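Corklow Household Pages
Drawers, bins and the stuff at the bottom of them

I spent most of November going through the storage in my kitchen and the little workshop behind it, and I have opinions now. Some of these tips came from readers, some came from my own mistakes, and one came from a man at the hardware store who saw me holding two different drawer liners and took pity on me. Take whatever's useful.

Start with the drawer you open most

Everybody wants to start with the worst one, the drawer with the takeout menus and the dead batteries and the key that doesn't open anything. Don't! You'll be tired and cross in half an hour and you'll shove it all back in. Start with the one you open every day. Mine is the one beside the stove, and when I emptied it I found three vegetable peelers, and I only like one of them. The other two went in the donation bag and I haven't missed them.

Take everything out, and I do mean everything, and put it on a towel so the counter doesn't get scratched up. Wipe the drawer with a cloth wrung out in warm water and a drop of dish soap. Crumbs live in the back corners, and an old toothbrush gets them out better than any gadget. Then leave the drawer open while you have a cup of coffee. If you put a liner into a damp drawer it'll smell like a gym bag by the weekend (ask me how I know).

Liners: yes, but cut them right

I used to cut liners by laying them in the drawer and running a utility knife around the edge, and I have the scratches to prove it. Joris Prins wrote in with a much better way. He makes a pattern out of newspaper first, creases it into the corners with his thumbnail, and cuts the liner on a table with ordinary scissors. Trim it a hair small. A liner that's a hair too big will buckle in the middle and then your forks all slide to one side.

For kitchen drawers I like the rubbery open-weave kind. For the workshop I use scraps of old carpet, pile side up, under anything with an edge on it. My chisels used to clatter around in there like silverware in a dishwasher and now they stay where I put them.

Sticky labels and what's under them

Every secondhand container I bring home has a price sticker on it, and every one of those stickers tears in half. A hair dryer on low will soften most of them enough to roll off with your finger. For the gummy patch that stays behind, rub in a little cooking oil, go have lunch, and wash it with dish soap. Glass and hard plastic come up beautifully. I wouldn't do it on bare wood or cardboard, where the oil just soaks in and leaves a mark that's uglier than the sticker was.

Nail polish remover works too, but it can cloud some plastics. Try it on the bottom first. I ruined the lid of a perfectly good cake carrier that way, and it was my sister's cake carrier, so that was a fun phone call.

Jars for the little stuff

I have 27 jars on the shelf over my workbench, and before you write in, yes, I counted them, because Kristof Lambrechts bet me I had more than he did. (He has 20. He owes me a pie.) They hold screws, washers, picture hooks, rubber bands, those tiny Allen keys that come with furniture, and one jar is just buttons. Clear jars beat tins every time, for me anyway. With tins I'd open six of them to find one wing nut.

If you use jars that had food in them, wash the lids separately and leave them in a sunny window for a day or two. Pickle lids are the worst. I've had washers that smelled of dill for a year. A spoonful of baking soda left in the closed jar overnight helps, and if it doesn't, put that one in the recycling and eat another jar of pickles.

Screw the jars down only as tight as you need to. Sawdust gets in the threads and before long you're running the thing under the hot tap to get at a thumbtack.

Dusty bins

Open bins are wonderful for things you grab all the time and hopeless for things you don't. Mine were full of a kind of gray felt made of lint, pet hair and whatever comes off sandpaper. Vacuum first, always, with the brush attachment. If you go straight in with a wet rag you'll turn the dust to paste and push it down into the seams, where it dries hard.
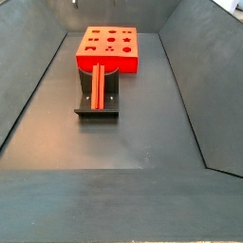
Page 6

Dark bins show every pale speck, and the matte ones show scuffs on top of that. After vacuuming I go over mine with a barely damp microfiber cloth, and I do the walls before the floor so I'm not doing the floor twice. For the seams, fold the cloth over the end of a butter knife or a plastic paint scraper and draw it slowly toward you along the joint. Rinse the cloth a lot more often than you think you need to.

Skip the furniture polish! I tried it once to hide the scuffs on a charcoal-colored bin and it looked terrific for one evening. By Wednesday it had collected more fluff than the lint trap. Light scuffs will sometimes come off with a clean pencil eraser, rubbed gently. If they don't, I leave them alone and put something in the bin.

And do put the right something in it. I've moved all my onions to an open crate by the back door, where they get some air, and the potatoes have their own paper sack in the dark on the other side of the pantry. They used to share, and they sprouted like mad. In the workshop, extension cords get the big bin, each one coiled loosely and tied with a strip of old T-shirt. Please don't wrap them around your elbow -- it puts a twist in the cord that you'll be fighting until you throw it out.

Bins on high shelves

Heavy low, light high, and nothing above your shoulders that you'd mind having on your foot. I keep gift wrap, spare pillowcases and the picnic blanket up top. Cast iron used to be up there too. I can't think what possessed me.

Tie a loop of ribbon to the handle of any bin you have to reach for, if it has one, and you can ease it forward without going up on tiptoe. Write what's inside on a strip of masking tape along the front, in fat marker, big enough to read from the floor. I date mine as well. When I found a bin I hadn't opened in nearly 351 days (I'd written the date on the tape, and then I got out the calendar like a crazy person), I gave away everything in it except the fondue forks.

Odds and ends from the mailbag

A rubber band around a paint can, top to bottom, gives you something to wipe your brush on and keeps the rim clean.

Sticky wooden drawers will run nicely again if you rub the runners with the stub of a candle. Plain white is best, the colored ones can leave streaks.

Kristof keeps a magnet in a sandwich bag for picking up spilled nails. Turn the bag inside out over the nails, pull the magnet away, and they drop right where you want them.

If your scissors are gummed up from cutting tape, wipe the blades with a little rubbing alcohol on a cotton ball, and keep your fingers behind the edge.

Several of you asked about the smell in old dressers. I've had the best luck with an open dish of baking soda in each drawer for a week, changed once partway through, and then a bar of wrapped soap tucked in with the sweaters. I'm still working on my grandmother's, which smells of mothballs even after all that, so if you have something stronger that won't hurt the veneer, please send it in.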